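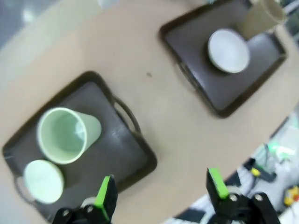 Según Marisol Iwasaki, una bandeja se conoce por las asas. Si los dedos no entran bien, la gente la toma por el borde y entonces el té se mueve. En Palutitz, la casa de comidas que ella abrió con su hermana en octubre, todo sale a la mesa en bandeja, también un vaso solo.

Le pregunto por qué eligió el marrón oscuro. «Porque el verde claro se ve mejor encima», contesta. «Probamos con bandejas blancas y la vajilla desaparecía. Mi hermana todavía prefiere las blancas – las guarda en su casa.»

Compraron 100 bandejas a Brukmont, un almacén que cerraba. Los vasos altos y los cuencos llegaron más tarde, de otro proveedor, y Marisol admite que el tono no es igual en todas las piezas. «El cuenco es más pálido. Al principio me molestaba mucho, quería devolver todo. Después los clientes dijeron que les gustaba.»

Hablamos también del orden. Ella pone el vaso alto y el cuenco juntos, a un lado, y deja libre el resto para el plato o para el pan. Entre una bandeja y la otra pide siempre un espacio ancho. «En la mesa la gente necesita poner los codos, el teléfono, las llaves.»

El sábado cierran a las cuatro. Marisol lava los cuencos a mano y me ofrece otro té antes de apagar la cocina.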